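14/09/2021

Glue notes, continued. The Prilier rep's sheet says the new hide glue gives "up to double" the open time of what we have been using. Double of what, it doesn't say. I don't trust a data sheet that won't name the room temperature, so I made up my own test before anyone orders the big tub.

## Setup

- Old glue: Gomex, from the jar we opened in December
- New glue: Prilier, fresh
- 64 maple strips, half for each glue, all from the same board
- Same brush, same pot, washed between batches

The Gomex jar is old, and that bothers me. An old jar against a fresh one is a poor contest. If the Prilier wins by a little I'm going to call it a tie.

## What I saw

Open time was longer with the Prilier. Double, no. It skinned over a bit later and then grabbed quickly, which I like less, as you get almost no warning. Two joints slid while I was still setting the clamp.

Strength is harder to judge. I hung weight off the lap joints until they let go. Best Prilier joint held to 700 on the dial, but so did one Gomex joint, and both broke in the wood. A joint that breaks in the wood tells me about the maple and very little about the glue.

The sheet also quotes 1,548 for shear, with no units next to it. Acuña catalog repeats the same number, so I assume one copied the other.

## Still to do

- Repeat with a fresh Gomex jar. Without this the rest is not worth much.
- Leave a few joints by the heater for a week, then pull them apart.
- Check whether Treroton still sells the small tub. Their price list is out of date again.
- Try it on end grain – the sheet claims it works there, and I've never seen hide glue do well on end grain.

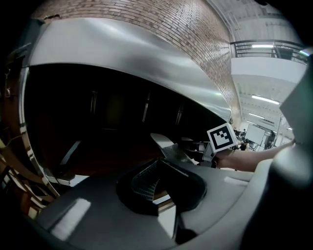

## Ordering

No order yet. One small tub at most if Treroton has it. The pot needs a new lid either way, the old one lets the steam out and the glue thickens before I'm through a batch.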